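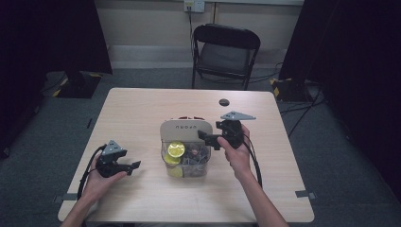

How to Set Up a Toy Rotation (and Keep It Going Past the First Month)

by Palesa Ntuli

I love toy rotation. I love it the way some people love sourdough, and I will talk about it at barbecues if you let me. The idea is very simple: most of the toys are packed away in bins, a few are out, and every so often you swap them. The kids play longer with what's out, the floor comes back, and the stuff that returns from the cupboard gets greeted like a birthday present.

We've been at it for three years now, with two kids (currently six and three) in a two-bedroom unit in Gellen with one decent cupboard. I've stuffed it up in plenty of ways, so this is the version that survived.

What you'll need

Bins with lids, all the same size if you can manage it. Mine are see-through, and I'd go see-through again in a heartbeat. A three-year-old can't read a label but she can spot the corner of a dinosaur from across the room, and so can I at ten to seven in the morning when someone needs THAT dinosaur.

A low open shelf. Ours is a second-hand one from the Bolteno markets, 93 cm high, so the little one can reach everything on it except the top. The top is for things with small pieces. If you've got a crawling baby, anything that fits in a mouth goes much higher than that, or stays packed away until they're older. And please fix the shelf to the wall. Kids climb shelves. Mine climbed this one on day two.

Masking tape and a marker. Fancy labels can wait until you know which groupings you're keeping, and you won't know that for months.

A patch of cupboard, wardrobe floor or under-bed space for the bins that are resting.

Step 1. Get everything into one spot

Do this while the kids are asleep or out. I did it once with them home and it became the best play session of the year and the worst sort-out. Every single thing they hadn't touched since they were babies was suddenly precious.

Go round the whole house. Bath toys, the car, the bottom of the pram, that basket behind the couch. Tip it all onto a sheet on the lounge room floor so you can drag the lot out of the way when you need to get to the kitchen. It'll look appalling. Keep going!

Step 2. Pull out the stuff that's finished

Anything broken in a way you won't fix this week goes. Puzzles missing more than a piece or two go. Duplicates, freebies from party bags, pens with no lids, all of it.

For things that are fine but outgrown, I've got one bag by the front door for passing on. Our toy library, Sarnura, takes wooden and construction sets in good nick, and the op shop gets most of the rest. Ring first if you've got something big.

Some things aren't yours to decide about. I keep a "not sure" bin for anything one of the kids might really mourn, and it lives at the back of the cupboard for a season. If it's asked for, it comes straight back out. Ours has saved me from tears twice, once over a plastic snail.

Step 3. Sort by how it's played with

Here's where I get excited, sorry. My first go was sorting by type: all the cars, all the animals, all the blocks. It looked beautiful. It also meant that when the cars were out there was nothing for the cars to DO.

So now I sort by kind of play first, and put a bit of each kind out every time:

Building: blocks, magnetic tiles, train track, the marble run.
Pretending: play food, the doctor's kit, dress-ups, dolls, the till.
Small worlds: animals, little people, vehicles, the farm.
Thinking and fiddling: puzzles, threading, pattern cards, board games.
Making: crayons, stickers, scissors, dough and its cutters.
Moving: balls, the tunnel, skittles, anything you chuck.

Don't fret over where a thing belongs. Play food could be pretending or small worlds, depending on whether your child is running a café or feeding it to a triceratops. Pick one and move on.

Step 4. Pack the bins as sets

Each bin should be something you could hand over on its own and get half an hour out of. I like pairing things that don't obviously match. Train track and farm animals. Dough and toy trucks. Silk scarves with the tunnel. The pairings are half the fun for me, and the kids come up with things I'd never have dreamt of.

Leave some room at the top. A crammed bin never gets packed up properly, because it takes a grown-up's patience to get the lid back on. If a three-year-old can't close it with a bit of a shove, take something out.

Tiny bits get their own container inside the bin. I save the 790 g yoghurt tubs and they're perfect for puzzle pieces, dice, doll shoes and the coins from the till.

Then a strip of masking tape on the short end with a name and a number. The number matters more than you'd think, and I'll get to it.

Step 5. Choose what's out

Start with one set from each kind of play and see how that feels. That's plenty. It will look bare to you and a little bit mean, and you'll be tempted to add three more. Hold off for a few days.

A few things never rotate in our place. The big tub of blocks is always out. So are books, drawing stuff, and whichever soft toys are sleeping in beds at the moment. If a child is properly deep in something, it's exempt too. My eldest had the marble run out for most of one winter and I wouldn't have dreamed of packing it away.

Put things on the shelf with space between them, a few pieces of each on show. A basket of animals tipped into a heap gets tipped further. Four animals standing in a row on a shelf get picked up.

Step 6. Swap

How often? Whenever it goes flat. You'll know. They wander, they whinge, they start throwing the puzzle pieces. For us that's usually every two to three weeks, quicker in a wet August when we're stuck inside, and hardly ever in summer when they live under the sprinkler.

I do it at night, with a cuppa, and it takes me fifteen minutes. Swap half, leave half. A full swap was too much for my youngest, who came out in the morning and asked where her house had gone.

This is what the numbers are for. I've got a scrap of paper inside the cupboard door, and when a bin goes back in I write its number at the bottom of the list. Whatever's at the top comes out next. No thinking at all, and nothing gets forgotten for half a year.

When they ask for something that's packed away

Just get it! Some people run a strict one-in, one-out rule and good on them. We do a loose version: you can have the doctor's kit, what's going back for a rest? My six-year-old is very good at this now and drives a hard bargain. The three-year-old offers me vegetables.

If the same thing gets asked for over and over, it probably wants to be one of the always-out toys.

Presents and hand-me-downs

Birthdays are where it all comes unstuck. We let everything be opened and played with on the day and for a good while after, then I quietly fold the new things in. Grandparents who visit like to see their present in action, so I do a sneaky swap before they come. I make no apologies.

For hand-me-downs, I only accept what fits in one empty bin. I keep the bin empty for that purpose and I can point at it, which makes it easier to say no thanks to my lovely sister-in-law in Ccori and her endless boxes.

A few things that went wrong

Bins too big. My first ones were enormous and I couldn't lift them down without grunting. Get ones you can carry in one hand with a toddler on the other hip.

Stacking too high. We had a tower 152 cm tall and whatever I wanted was always at the bottom. Three bins high is my limit now.

Putting away the noisy toys and "forgetting" them. They noticed. They always notice. Now the noisy ones come out on weekends, and I take the batteries out of the singing bus when I've got a headache.

Cleaning nothing. Give plastic toys a wipe in warm soapy water as they come off the shelf and let them dry properly before the lid goes on. I packed away bath squirters damp one time and I don't want to talk about it.

If all of that sounds like a lot, just fill two bins tonight with whatever's on the floor and hide them in the wardrobe. Bring them out in a fortnight and watch what happens. That's how I started, and it was so much fun I went and bought the shelf.

Comments (5)

tess_and_the_twins
The half swap!! I've been doing the whole lot at once and wondering why everyone was feral by breakfast. Trying this tonight.

Marnie
Do you separate things for the two ages? Mine are seven and two and the seven-year-old's building sets are all tiny pieces.

Palesa Ntuli
Marnie, yes, at that gap I would. When ours were younger the eldest had two bins of her own up high and used them at the kitchen table during nap time. She thought it was very grown up.

Greg P.
Grandad here. We do it with three bins in the spare room and the kids race straight to the cupboard when they arrive. Train track with farm animals has been a big hit, the cows are always late.

lou.b
What do you do about board games? The boxes don't fit in anything and the corners split. I've started putting the bits in zip bags and standing the boards up behind the bookcase but then I lose the instructions.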